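Left handheld gripper drops out when I reach for the far side of the table

Posted Tuesday, October 6, 2020 in Workcells > Teleoperation and handhelds

I look after a tabletop cell with a pair of wired handheld grippers, Veltham controller, Kudier encoder boards in both handles. One person stands at the front edge of the table and works with one gripper in each hand. The left one loses its jaw position signal when I reach toward the upper left of the table. The controller logs "encoder timeout, ch 2" and holds the last jaw value for a few seconds, then the channel comes back by itself. The right one has never done it.

Checked so far: swapped the two cables at the controller, and the fault stayed with the left handle, reported on the other channel. Reseated the connector inside the handle. Firmware is the same on both. Supply voltage at the controller is fine.

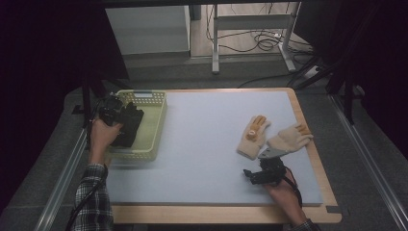

Glove sorting task, left gripper over the basket, right gripper by the gloves.

The left cable runs back along my sleeve and the right one goes down over the table edge. The two handles are different sizes, so I can't exchange them for the task itself. Is there a setting for the timeout, or should I be looking at the cable?

pellworth_cell

hexkey_09

Cable. You swapped at the controller end, but from your post it isn't clear whether the cable moved with the handle. If it did, you have only ruled out the controller port.

Put the left handle on the right cable and leave everything else alone. If the fault clears, replace the old cable. If it follows the handle, open the handle and look at the strain relief. On our Kudier boards the clamp screw backs out and the conductors end up taking the pull at the solder pads. It shows as an intermittent that only appears with the arm extended.

Also, a cable run along the sleeve needs slack at the elbow. Bend your arm fully, strap the cable above and below the elbow, then straighten it and check that nothing goes tight at the handle. We use two soft straps and leave a loop of 15 cm behind the grip.

Don't raise the timeout to hide this. You will record bad jaw data and not know it.

marrow_lane

Had something like this on a Hernell setup. Changed the power supply and it went away. Might be worth a try.

dstt_bench

Agree with hexkey_09 on the cable. To the original question, the timeout is under Channel > Encoder > Watchdog on the Veltham. Ours is set to 4 ms. Leave it at the default until the wiring is sorted out.

A quick test before you open anything: set the log to raw counts, clamp the handle to the table with the jaws closed, and flex the cable by hand in short sections, starting at the handle. A good cable gives a flat line. A broken conductor gives drops at one spot. If you find the spot within a hand's width of the handle, you can cut back and re-terminate. Further along, order a new one. Cuadros sells a high-flex version by the meter. Ours has about 3000 hours on it and still tests clean.

Rezero the jaw after any work inside the handle.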